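Waste and Recycling | Local News

2023-10-18
By staff writer

Paper cups can no longer go in the yellow-lid recycling bin in Pasetcombe, after the council's contractor said it would stop accepting them at the Sternard sorting centre.

The change applies to all households and businesses on the kerbside service. It covers takeaway coffee cups, water cooler cups and the plain white cups used in offices, halls and clubrooms. Cups should now go in the red-lid general waste bin, or be taken to one of four drop-off points.

The council said most paper cups have a thin plastic lining on the inside that keeps drinks from soaking through. The lining has to be separated from the paper before the fibre can be used again, and the Sternard centre does not have the equipment to do it. Until now cups were pulled out of the paper stream by hand and sent to landfill.

The contractor estimated that roughly 3000 cups a week were reaching the sorting line from Pasetcombe alone. Loads with too many cups were marked down by the paper buyer, and the cost was passed back to the council.

Plastic lids are also out of the yellow bin because they are too small for the line to sort. Cardboard sleeves can still be recycled as long as they are clean.

The four drop-off points are at the Pasetcombe library, the Tultow transfer station, the leisure centre foyer and Karagiannis Hardware on the main street. Each has a tube for cups and a separate tub for lids. Cups should be emptied and given a quick rinse, then stacked inside each other. They do not need to be dried. 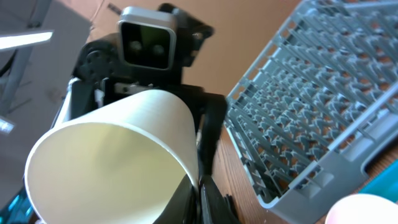 Cups from the tubes will be collected once a fortnight and trucked to a processor that can remove the lining. The recovered fibre is used in cardboard and heavier paper products. The council has signed up for a trial until April, when it will look at how much has been collected and whether the cost can be covered from the existing waste budget.

Businesses that go through a lot of cups can ask for a tube of their own. So far 165 workplaces, cafes and clubs have been sent a letter explaining the new rules, along with a poster for the kitchen or tea room. Tubes are free for the length of the trial, but the business has to take full ones to the transfer station itself.

The council is also asking workplaces to think about going back to washable mugs. Its own offices stopped buying paper cups earlier this year, and staff kitchens there have been fitted out with extra mugs and dish racks. Visitors to the front counter are offered water in a glass.

Community groups that hire council halls will still be able to use paper cups at their events. They will need to put them in the general waste bins or take them to a drop-off point afterwards. Hall kitchens at Tultow and Pasetcombe already have crockery that hirers can use at no extra charge, provided it is washed and put away before the keys are returned.

Cups labelled compostable are not accepted in the green organics bin either. The composting site at Sternard takes food scraps and garden waste only, and says it cannot tell compostable cups from lined ones once they are mixed in with a load. They should not be put in the drop-off tubes, as the processor does not take them.

Bin inspections will start next month. For the first three collections, households with cups in the yellow bin will get a tag on the handle with a reminder of what can go in. After that, bins with a large number of cups in them may be left unemptied until they have been sorted.

A printed guide to the changes will go out with the next rates notice. Copies are also available from the library and the council's customer service desk, where residents can ask for the guide in large print.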